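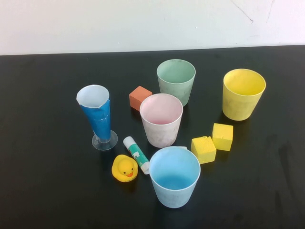
Ticket 1047
Queue: Mornton, room 23
Opened by: Napaporn Petchrat
Status: Open, waiting on parts

Problem: Gray smudges and streaks on the black tabletop, worst on the right side. Blue covering on the tall cup ends unevenly at the rim, and the cup leans.

Monday 9:40: Wiped table with damp cloth. Streaks came back as it dried.

Monday 11:15: Repeated with Gesov cleaner and a dry cloth. Left half clear, right half still marked.

Monday 2:30: Checked tall cup on a level shelf. Same lean. Clear base suspected. Replacement requested from Purves, item 111.

Next: Wash the whitish cup, retest cleaner on the lower right corner.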